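Rediseño del flujo de solicitud en Ernolo
Informe de proyecto — Sulastri Hidayat

1. Contexto

Ernolo es un comparador de préstamos personales operado por Gevonia. El producto consta de un simulador de cuotas, un formulario de solicitud y un panel de seguimiento. El encargo se limitó al formulario, cuya tasa de abandono se concentraba en la verificación de ingresos.

2. Investigación

En febrero se realizaron 11 entrevistas semiestructuradas a solicitantes y se revisaron los tickets de soporte clasificados como «documentación».
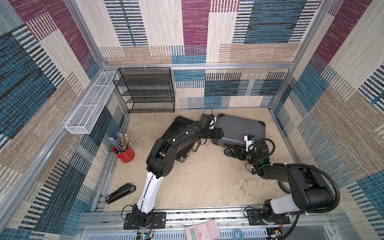 Casi 5 de cada 11 entrevistados interrumpieron el proceso al no saber qué comprobante adjuntar. El resto señaló la falta de guardado parcial y el lenguaje de los mensajes de error. Como referencia se analizaron los formularios de Todov y Chong; ambos solicitan los documentos al final.

3. Propuesta

El formulario se dividió en tres pasos: datos personales, situación laboral y documentos. La lista de comprobantes depende ahora del tipo de contrato declarado en el segundo paso — antes era única para todos los perfiles.
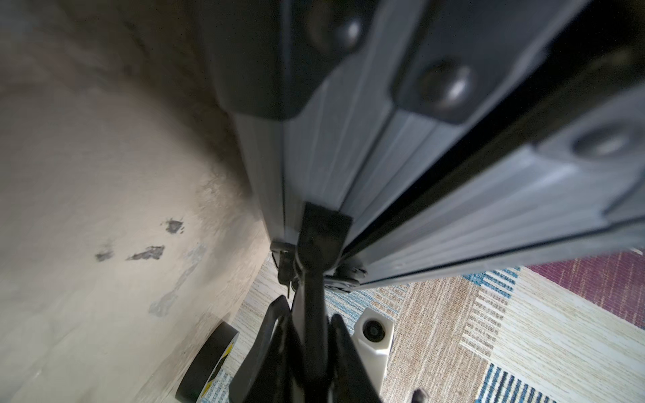 Los mensajes de error se trasladaron junto al campo correspondiente y el borrador se guarda al cambiar de paso. El prototipo no contempla solicitudes con dos titulares, que requieren un modelo de permisos distinto.

Entrega: 27 de marzo de 2022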